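Looking after your paddle: notes for the club evening talk

Speaker notes, long version. The slides only carry the headings, so everything I mean to say is written out below. Runs 25 minutes if I don't stop for questions, closer to 40 if I do.

Slide 1 - Title

Say hello, say where the restrooms are, ask people at the back to move up. Mention that the Malabanan Hall tables stay up until nine tonight and anyone who wants to hit afterward can.

Ask for a show of hands: who has cleaned their paddle this month? Then: who has cleaned it this year? Leave the hands up for a second and move on.

Slide 2 - What goes wrong with a paddle

Four things wear a paddle out: dust, sweat, sunlight and knocks. Play wears it out too, but that's the wear you paid for.

Dust first. Inverted rubber is smooth and a little tacky, and it picks up whatever is on the floor of the hall. A dusty sheet skids on the ball. People blame their serve for two weeks and then wipe the rubber and the serve comes back.

Sweat goes into the handle. Most handles are bare wood or close to it, and they take it in. After a hard session the handle can feel slightly furry the next day.

Sunlight and heat age the rubber. It goes dull, then it goes hard, then it cracks near the handle where your finger sits. A car in December is fine for heat but not good for the glue. A car in summer is bad for everything.

Knocks are mostly the edge of the table. Edge tape helps. Replace it when it starts to lift.

(If the group is mostly beginners, skip the glue remark.)

Slide 3 - Cleaning after play

Pass the sponge around at this point.

Water and a soft sponge are enough for most people. Damp, not dripping. Wipe from the handle toward the top, one direction, then let it air for a few minutes before it goes away. If you use a cleaner, use one made for table tennis rubber. The club keeps a bottle of Wovero foam in the cabinet by the door and members can use it. Two small pumps a side is plenty.

Don't use window cleaner or dish soap. Don't use your shirt either. I do it too between points, but it puts back what you just took off.

Pimpled rubber: a soft toothbrush, dry. Go easy at the edges.

Slide 4 - Cover sheets

The clear film that came with your rubber is worth keeping. If you lost it, a cut-down plastic sleeve will do. Lay it on from one side and smooth it across with your palm so there isn't a big bubble in the middle.

Somebody usually asks whether sticky film or plain film is better. Sticky for tacky rubbers, plain for the rest. I have used both and the difference is small.

Slide 5 - Picking a case

This is the part most people came for, so slow down.

There are 3 kinds on sale in the shops near us. The first is the shaped case, cut to the outline of the paddle. The second is the rectangular wallet, which takes two paddles and usually some balls. The third is the hard box.

Shaped case: light, cheap, goes in any bag. Holds one paddle, or two if you turn them and don't mind a tight zipper. Not much room for anything else.

Wallet: the Trellen one that two or three of our team players carry is a good example. Roomy. The drawback is that the paddle can slide around in it, so use the strap.

Hard box: best if you fly or if you throw your bag in a trunk with other gear. Bulky for a bike ride.

For someone who comes once a week with one paddle, I recommend the shaped case. Spend what you save on balls.

Slide 6 - What to look at in the shop

Open and close the zipper all the way, twice. Around the top of the curve is where a cheap one catches. Put your own paddle in if they let you. Large handles, flared ones especially, can make the narrow end bulge.

Feel the inside. Soft lining is good. A seam that sticks up is not, because it will press a line into the sponge if the paddle lives there for weeks.

Windows come up a lot. Some cases have a clear panel over the face, and people either like them or they don't. I like them. At a tournament with a pile of bags on one bench, it saves unzipping things. The plastic does pick up scratches, and that doesn't matter as long as the rubber underneath has its film on.

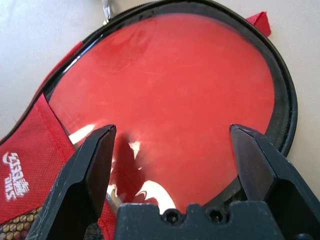

Slide 6: shaped case, clear window, black rim, red fabric at the handle end.

Point to the window and the marks on the plastic. Point to the zipper pull at the top and repeat the bit about the curve. Then the little red tab - I'd hold a tab like that while I pull the zipper, it's easier on the stitching. Ask if anyone has had a zipper go on them and let one or two people answer. Keep it short.

Slide 7 - Looking after the case

Cases get forgotten. Turn yours upside down over a trash can every few weeks and tap it. You'll get grit, bits of edge tape and the odd raffle ticket.

Wipe the inside with a damp cloth and leave it open overnight. For a clear window, use a soft cloth and plain water. Paper towels scratch it.

If the zipper is stiff, run a bit of candle wax along the teeth. No oil. Oil finds its way to the rubber.

Don't store wet towels or used grips in the same pocket as the paddle. If the case smells, the handle will smell.

Slide 8 - Where to keep it

Indoors, in a closet or a drawer, lying flat, with nothing heavy on top. Away from radiators and window sills. The lockers at the hall are all right in the cooler months, but the upper row gets warm, so ask for a lower one.

Slide 9 - Questions and the swap table

The swap table is by the stage. Five cases on it tonight, all free to a member who'll use them, and a box of loose cover films. Please don't take a case for a paddle you don't own yet.

The Isa Cup sign-up sheet is on the same table. Closing time for entries is 8:30 tonight.

If there's time, demonstrate putting film on. Have the spare red sheet ready, and the small scissors. Give the scissors back to the front desk after.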